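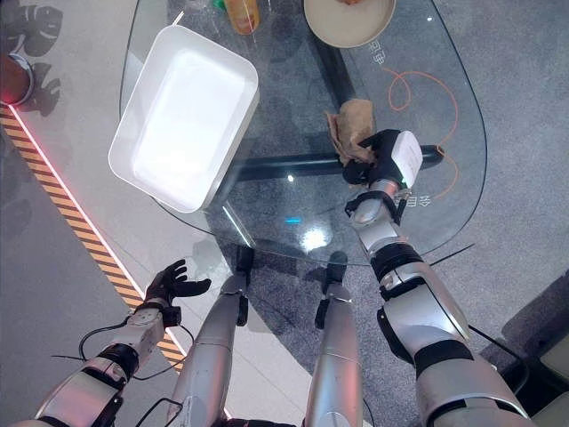

La mano derecha con la bolsa de papel sobre la mesa de cristal, la izquierda esperando abajo. Domingo de teleoperación.

Hilo rápido porque me lo habéis pedido por privado y escribo entre toma y toma. Cómo se le enseña a un robot a recoger una mesa (va sin orden)

La tarea de hoy se llama "mesa baja". Coger bolsa, levantar, llevar a la bandeja, soltar. Ya está. Una persona tarda 7 segundos. Yo con los mandos, bastante más, no pregunteis

Se hace a distancia: yo muevo los brazos, el robot copia, y se graba todo. Posición de las articulaciones, apertura de la pinza, vídeo. Luego eso va al entrenamiento

El objetivo del proyecto Stallside son 100 demostraciones buenas por objeto. Buenas. Las malas se guardan aparte, con etiqueta. No se borran!!

El papel arrugado es lo peor. Cede, cambia de forma cada vez que lo agarras. Si aprietas mucho se aplasta, si aprietas poco se escurre al levantar. Con una botella no pasa

Y el cristal, uf. Reflejos por todas partes, se ve la estructura negra por debajo, se ve el suelo, se ve el cable naranja. Para la percepción es un lío. Por eso mismo queremos datos así, en las casas hay mesas de cristal

Truco que me costó semanas: NO corregir a tirones. Si te pasas, paras, respiras, vuelves despacio. El modelo aprende también tus nervios

Otro: la mano que no trabaja, quieta y siempre en el mismo sitio al arrancar. Yo la dejo abierta, palma arriba, fuera de la mesa. Si la mueves por aburrimiento luego el robot la mueve tambien

Me preguntan por enseñar a mano, cogiéndole el brazo y guiándolo. En Sumlow lo hacíamos así. Más fino para la fuerza, pero acabas con la espalda rota y tus propios brazos salen en el vídeo

Contador del equipo al empezar: 1.968 episodios. Ahora mismo: 2.035. Me duelen los pulgares

Sigo con la bolsa, luego toca el plato. Si hay dudas dejadlas aquí y contesto esta noche, o mañana, ya vermos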